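Print this page | E-mail this to a friend
Shares: 53 | Comments: 13

Teaching an Arm to Dunk: Residual Learning on a Tabletop Hoop

If you've wanted to try residual learning on a real arm and kept putting it off, a toy basketball hoop is a wonderful place to start. The task is small, it resets by hand, and anyone walking past your bench will want to watch! This page covers the method we call Tirkach, which Shota Sugiyama and I (Grethe Bach) have been using all spring.

The idea is short. You record demonstrations, train a plain imitation policy on them, freeze it, and then train a second, much smaller network that only nudges what the first one wants to do. The first network knows the shape of the motion. The second one fixes the last stretch over the rim, where imitation alone tends to drift.

Step 1. Set up the table

Use a plain board in one solid color. Ours is green, and segmenting an orange ball against it is a pleasure. The backboard is a printed card in a wooden picture frame with a small rim and net on the front. Don't glue the frame down. You want to move it and turn it between runs, or the policy will memorize one spot and ignore the camera completely.

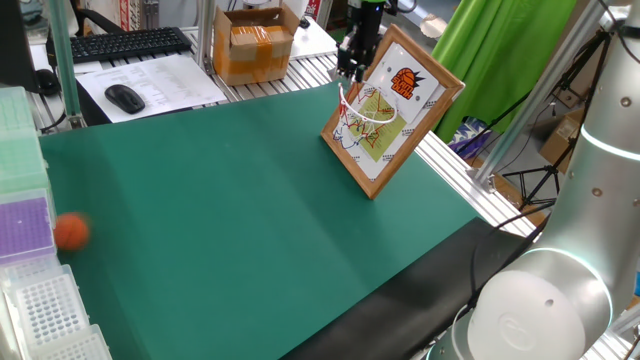
The ball on the left side of the board, with the framed hoop under the gripper.

Leave the clutter at the edges where it is. We tried training with everything cleared away, and the policy got confused the first time someone put a box back. Keep the middle of the board free and let the rest be messy.

Step 2. Record demonstrations

Drive the arm by hand controller and record full runs: reach, grasp, lift, carry, release. Change the ball position every time, and the hoop angle every second or third time. Keep the runs where you fumble and recover — those are gold. Throw out only the ones where you gave up.

Save the gripper opening along with the arm pose. I forgot this on my first try and had to record the whole set again.

Step 3. Train the base policy

Any imitation learner you already trust will do. We used our own small one, Ernis, which predicts short chunks of motion from the camera view and the joint readings. Stop training when the arm grasps the ball reliably and gets it near the hoop. It doesn't need to score yet, so don't chase that here. Then freeze the weights.
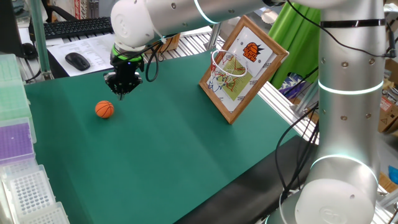
Gripper over the mat, ball below and to the left, backboard turned toward the left.

Step 4. Add the residual

Now for the fun part. The residual network sees the same inputs plus the base policy's chosen action, and it outputs a small correction that gets added on top. Two settings matter most:

Limit the correction. Start tight and loosen it slowly. With a wide limit the arm wanders off and forgets its manners.

Start the last layer at zero, so that your first trial is exactly the base policy.

For reward, we give 1 if the ball goes through the net and 0 otherwise. That's it! We tried a fancier reward based on distance to the rim, and the arm learned to hover there lovingly and never let go.

Step 5. Test it fairly

Pick your ball and hoop placements before you look at any results, mark them on paper, and run both policies on the same list. On our list of 13 placements, the frozen base policy scored on 2. With the residual added it scored on every one except 2, and I may have shouted a little.

Both misses came with the hoop turned far from the arm. Shota thinks a second camera would help, and Pudberg, our logging tool, can already handle two streams, so we'll try that in August.

Print this page | E-mail this to a friend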